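Second progress report to the Lellar education fund
Student project: Robot-assisted dismantling of desktop computers
Robotics club of Zandidbridge Technical College
Prepared by the club coordinator, for the period up to the end of September

1. Summary of the period

In this period the club has moved from the planning of the work to the real work on computers. In the first report I wrote that we had a table, an arm and a group of students who had never programmed one. Now the students can bring the arm to a chosen part inside the case by themselves, and they can write down what they did in such a manner that another group is able to repeat it.

We are behind the plan in one point, the removal of the memory modules, and I explain this in section 4. In the other points we are on time. From the grant for this stage we have used 400 pounds out of 500, and the details are in section 6.

2. Who is taking part

The club has 9 regular students, from the first and the second year. At the beginning they were in one large group, and this did not work well. Two or three students did everything and the others watched. Since the summer break we work in three small groups, and every group has its own task inside the same computer.

The Bozsik group (the students choose the names, I have no influence on it) is responsible for the area of the processor. The Skuretti group is responsible for the cards and the memory. The third group has not agreed on a name and is written in our log as Group C. It has the cables, the drives and the power supply.

The technical supervisor is Tomos Rosser, who teaches electronics at the college. He is present at all sessions in which the arm is moving under power. I myself do the planning, the orders and the reports.

3. Work done in the period

3.1 Approach to the processor area

The Bozsik group began with a simple question: from which direction should the fingers come to the board? The socket has a metal bracket around it and a lever at the side, and the expansion slots are very near. If the arm comes down at a wrong angle, the wide part of the gripper arrives before the tips do.

The students tried five approach directions and gave each of them a mark for safety and a mark for visibility. For visibility they used the wrist camera. A large part of its view is taken by the gripper itself, so a direction which is good for the fingers can be bad for the camera. The direction they chose keeps the whole socket bracket in view, and also the round battery at the corner of the board, which they use as a fixed point for finding their position.

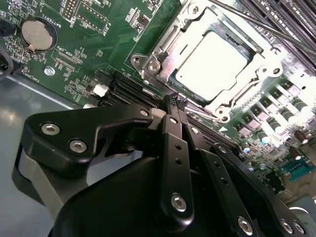

3.2 Labels on the board as a map

This part was not in our plan, but I think it deserves its own place. One of the first-year students proposed to use the printed names on the motherboard as a map, in the same way as street names. The group made a list of the names which are readable from the wrist camera, for example BATTERY1, DEBUG and FAN_HDD1, and for each of them they noted in which direction the nearest important part is found.

The list is now printed and kept in the log folder. It helps most when one student moves the arm and another one gives instructions. Before, they said "a little to the left" and then there was a discussion about whose left. Now they say "towards FAN_HDD1" and the matter is clear.

Mr Rosser used the same list in his normal electronics lesson, and the students had to find out what each abbreviation stands for. Not all were found. XDP_CPU took them a whole afternoon.

3.3 Cards and memory

The Skuretti group made a written procedure for taking out the graphics card. It has a part which is done by hand (opening the retention clips at the rear) and a part which is done with the arm (gripping and lifting). The students practised the lifting first with a dummy card cut out of plastic. I asked for this because a real card can be damaged by too strong fingers, and also the slot.

The procedure is in its third version. The first version was too short, and the second one was so long that the students stopped reading it. In the third version every step has one line, and the warnings are written before the step and not after it.

3.4 Cables and drives

Group C has the task which looks easy and is the most difficult. Cables do not stay in one position. When a student writes down the place of a cable, this place is not correct any more after somebody has touched the case. For this reason the group decided not to grip cables with the arm in this stage. They make a drawing of the cables, they unplug them by hand, and only then the arm is used for the drive.

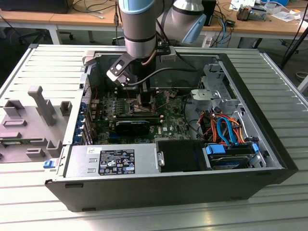

Group C has also written a short guide to the inside of a desktop computer for new members, because in September several students joined who had never opened one. The guide explains the parts in the order in which one meets them, and the students decided to write it around the colours. In our tower the blue pieces are a good teaching point, as there are blue clips at the card brackets and blue tabs at the hard drive carrier, while the bright blue cable is the SATA data cable and must not be confused with them. The orange and red cables bring the power. The new members received the guide in their first session and had to point to each part before they could take the controls.

4. Difficulties

The removal of the memory modules should be finished by now, and it is not. To take out a module one must open the latch first and then pull straight up. Our gripper has two fingers and can do one of these things at a time. When the latch is opened and the arm then goes to the module, it has to come very close to the socket bracket, and Mr Rosser has stopped the movement several times for safety. I agree with his decisions.

We have discussed two solutions with the students. The first is that a student opens the latches by hand, as with the cables. The second is a small printed tool which the gripper can hold. The Skuretti group prefers the second, and I have given them until the next report to show that it can work. If it does not, we will take the first solution and continue.

A smaller difficulty was the time for preparation. In the beginning too much of each session was spent on putting the tower in the right place. The students have now written the starting position on a card, and a session normally begins with moving the arm and no longer with moving the computer.

We also had some absence in the examination weeks. The work was divided again among the students who were present, and no task was cancelled.

5. What the students have learned

The fund asked us to say something about the learning, and not only about the machine. I asked each group to write a few sentences. With their permission I give two of them here.

From the Bozsik group: "We thought that the robot would be the hard part, but the hard part was to agree about what we see. Two people look at the same screen and one says the finger is over the slot and the other says it is behind it."

From Group C: "We learned to make a drawing before we touch anything. We did not make it the first time and we were sorry."

My own observation is that the students have become more patient. In the first sessions they wanted to go at full speed, and now they ask for the slow mode by themselves. The log is also better written. I can read an entry from a session where I was not present and understand what was tried and why it was stopped.

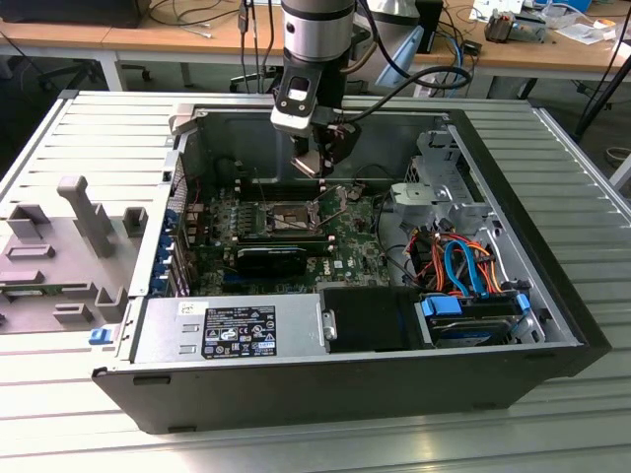

Arm positioned over the motherboard, with the side panel of the tower removed.

6. Use of the money

The grant for this stage is 500 pounds. We have spent 400 pounds on replacement finger pads, material for printing, a set of hand tools and used computers for practice. The remaining 100 pounds is reserved for the memory tool of the Skuretti group and for one more used computer, of a different model. The receipts are kept in the college office and can be sent on request.

We did not use any money for travel in this period.

7. Plan for the next period

The Bozsik group will continue with the opening of the retention lever. Up to now they only approach it and go back. The Skuretti group will test the printed tool, first on a separate board and later in the case. Group C will repeat its drawing method on the second model of computer, to see whether the guide is still useful when the parts are in other places.

At the end of the next period we would like to hold an open afternoon at the college, where each group shows its procedure to the other students and to the parents. Representatives of the fund would be very welcome. I will send the date when the room is confirmed.

I would also like to ask for one small change in the agreement. The target for the memory modules is written as "removal by the arm without manual help". I kindly ask the fund to consider whether help by hand with the latches could be accepted, in case the printed tool is not successful. An answer before the next report would help us with the planning.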